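I have been refinishing the same table top on and off since the start of March, and I finally have a finish schedule I would repeat. These are my notes, mostly so I don't have to work it all out again when I do the next one.

The top is a glued-up panel of birch, bought flat and square from Paterson, the lumber place off the ring road. It came unfinished and sanded to a grit nobody at the counter could tell me. I assumed 80 and started from there. The scratch pattern under a raking lamp agreed with me.

## Sanding

I went 80, 120, 180 and stopped. I used to go to 320 on everything. On a film finish that is wasted effort, and on some woods it hurts, as the surface burnishes and the first coat has less to hold on to. For oil alone I would still go to 220.

Between grits I vacuum, then wipe with a cloth dampened in mineral spirits. The spirits show up swirl marks that a dry surface hides. On this panel they showed a band of cross-grain scratches along one glue line, left over from the factory sander, and I had to drop back to 80 for that strip and come up again. It cost me an evening.

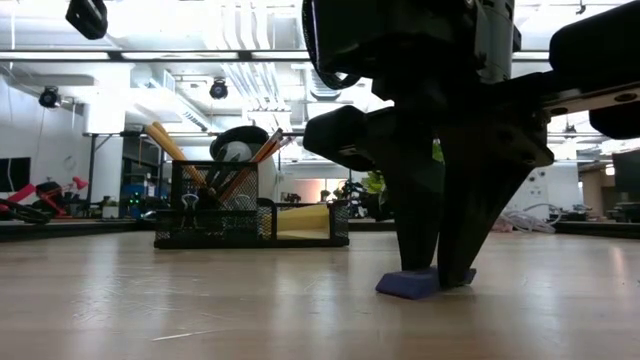
Raising the grain is only needed under a water-based product. Wipe the surface with plain water, let it dry overnight, then knock back the fuzz with 220 by hand. Use light pressure and don't try to level anything at this stage. If you sand hard you cut through the raised fibers into fresh wood, and the fresh wood will lift again under the first coat.

## Choosing the film

I tested 2 products on offcuts from the same panel. One was the Andach oil-modified varnish, which I had half a can of. The other was Zukero, a water-based polyurethane that I bought for this job.

The Andach goes on amber. On birch it moves the color toward honey right away and keeps moving for a year or so. It levels very well and gives you a long time to fix a run. It also smells for days, and each coat wants a full night before you can sand it.

The Zukero dries nearly clear and can be recoated the same afternoon. The open time is short. In a warm room you get one pass, and if you go back over a section after it has begun to set, the brush leaves ridges that have to be sanded out later. Thinning it slightly with water helped. The label permits this up to a limit, and I stayed well under it.

I picked the Zukero for the color. Pale wood is the reason to buy birch at all, and I didn't want to spend money on a pale panel and then turn it yellow.

## Application

My schedule came to 3 coats:

- First coat thinned, brushed with the grain, left overnight.
- Sand with 320 by hand until the surface is evenly dull.
- Second coat full strength, foam brush, recoated after four hours with no sanding.
- Third coat full strength the next morning, then left alone.

The no-sand recoat only works inside the window printed on the can. Past that, the new coat sits on the old one without bonding to it, and you find out when it chips. I did this on a shelf last year and the top layer came off in flakes the size of a fingernail.

Temperature matters more than humidity in my garage. I ran a small heater beforehand and turned it off before opening the can, partly for the dust and partly on principle. An old tack cloth picked up what had settled. I don't use the waxy kind under water-based finishes – the residue causes fisheyes. 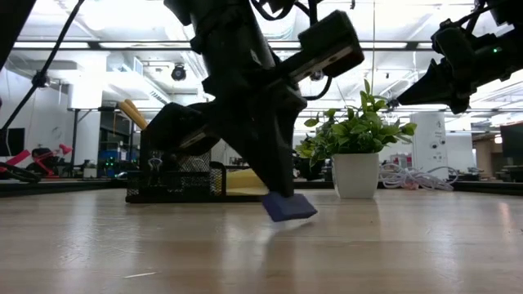 Sheen is the part I still go back and forth on. The flatting agent in a satin product sinks to the bottom of the can, so an unstirred can gives you gloss from the top half and something close to chalk from the bottom. Stir it, don't shake it, and stir again halfway through the job. If you want satin over several coats, build with gloss and use satin only for the last one. The film stays clearer that way.

## Cure

Dry and cured are separate things. The surface was dry to the touch within an hour, and I could have put a plate on it that night. I would have regretted it. I gave the top a full week before anything heavy and kept hot cups off it for longer. Nernent, who make the brushes I use, print a cure chart on the inside of the packaging, and it is more conservative than the one on the finish can. I followed the brush people.

The underside got two thinned coats, applied before I started on the top. A panel sealed on one face takes up moisture unevenly and will cup.

Remaining jobs are the breadboard ends, which I have not glued, and a second offcut with the varnish over a washcoat of shellac. I'll post the color comparison once that one has had a few weeks by the window.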